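One bowl, one brown table: Podach's soup lunch is back

2 min read
Last updated: May, 4:10 p.m.

Guess who's hungry again! The Podach lunch table opens for the season this month, and I stopped in to ask Razia Warraich what's new (plenty, as usual). She's dropped the stacks of plates and the side dishes. You get one round white bowl, shallow with a nice wide rim, and whatever soup is on goes in it. It costs $5, and the first 6 people through the door get bread too.

I love a shallow bowl for soup – you can get the spoon right to the bottom without burning your knuckles. Razia says the old deep ones went to her cousin in Plultberg, and good riddance. The table covering stays brown, which suits a messy eater like me just fine.

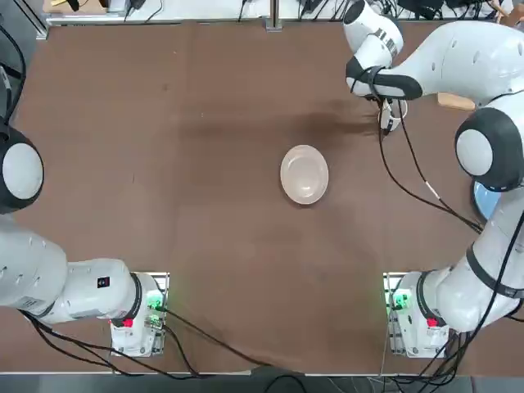 When to come

Doors open at noon and the pot is usually gone by 1:30. Lentil goes first, then leek. Bring cash!

Comments (3)

Kevser Tuncer: Is the lentil one spicy? My kids will ask.

Quentin Hoarau: I miss the deep bowls already.

Kirsten Zoëga: Save me some leek, I get off at one.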